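3.2 The breakfast table as a shared surface

It took us a while to settle on breakfast as the meal to study. Dinner is planned and talked about, and people tend to tidy up before anyone comes to look at it, but breakfast happens on whatever corner of the table is free that morning. In the interviews we carried out in September, a good many of our participants laughed when we asked where they ate it, and then went on to tell us, at some length and with real affection, about all the other things that lived on the same table - the towel, the half-finished drink from the day before, the teapot that came from a grandmother and is never quite put away.

We follow Apaza's term "resting objects" for things that have been set down without having been put anywhere. Orlando Apaza first used it in the Olloritz household diaries, where 19 families kept notes on their kitchens for 3 weeks, and we have found it a kind and useful way of talking about clutter, a word that made several of our participants wince. A resting object may stay for a minute or for a whole season. What matters to us is how the people at the table reach past it, lean it against something else, or simply learn to eat beside it.
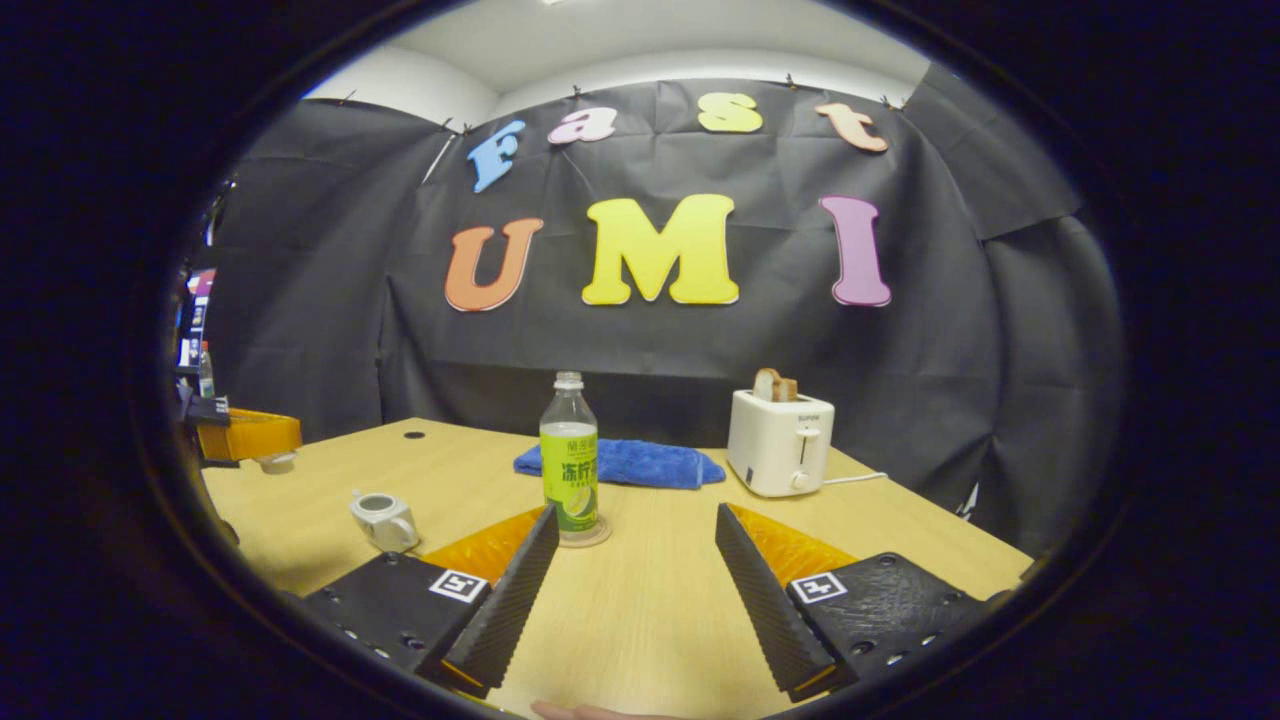
Figure 3. A tabletop with a toaster holding two slices of toast, a blue towel, a bottle of iced lemon tea on a coaster, and a white teapot on its side.

The toaster deserves a few words of its own, as it came up in nearly every conversation. It needs its cord, and so it has a say in where everything else can go. Participants in the Sorensen apartments told us that they chose a side of the table for it on the day they moved in and had not shifted it again, even when the chairs were rearranged. Cups, bottles and plates find their places afterward. Towels are harder to pin down, and we were charmed by how many jobs a single towel was given in the diaries: wiping crumbs, drying a cup, holding something warm, or lying in a heap until the next person wanted it.

Coasters were another small surprise. We had expected them to belong to visitors and special occasions, but in the diaries they turn up under everyday drinks too, often with a note about a mark left on the wood by somebody years ago. We come back to these marks, and to the stories people tell about them, in Section 4.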